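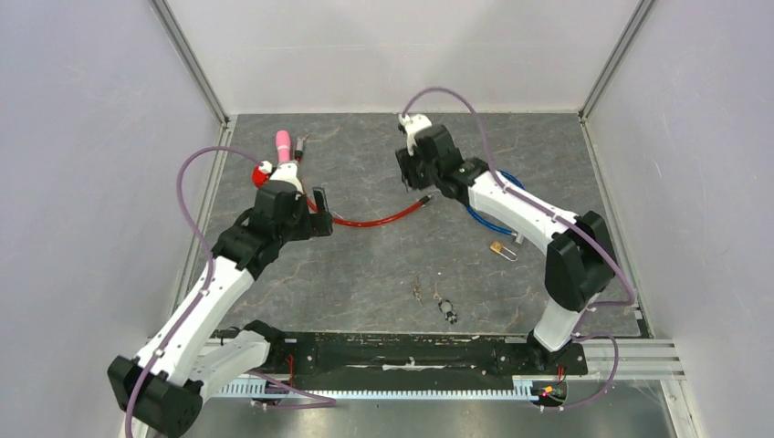 Two-arm cell with red and blue hoses and a brass padlock on the work surface.

Workshop tips: when a gripper drops a thin metal part

A dropped key or pick is the most common fault on a small two-arm bench. On our Tisten cell the part slipped 5 times in one Monday shift. The controller logged every grip as good, so the arm went on and pushed closed fingertips at a lock body. The force limit stopped it 3 times. Twice it did not, and a Welard fingertip cracked.

Before reaching in, press the stop and wait for both arms to settle. Pausing the program is not enough – a paused arm still holds torque and may resume.

Check the fingertips first. Tapered tips touch a thin part along a very short line, and any oil or polish on that line lets it rotate. 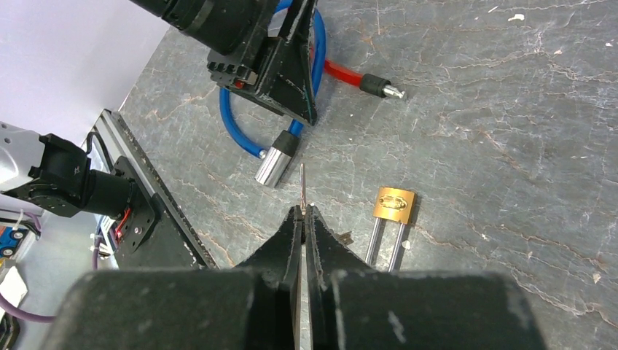 Grip the part as low as the job allows and keep the blade in line with the fingers. Close at 40 percent force, hold for 2 seconds, then read the finger gap again. If the gap has dropped to zero, the part is gone and the program should halt.

Keep hoses and cables out of the path between the arms. A loop that catches a wrist can pull a lock out of position without tripping anything.

Wipe the tips with alcohol at each shift change. Replace both as a pair, never one.

Märta Strömberg keeps the fault sheet. Write down the grip height as well as the error code.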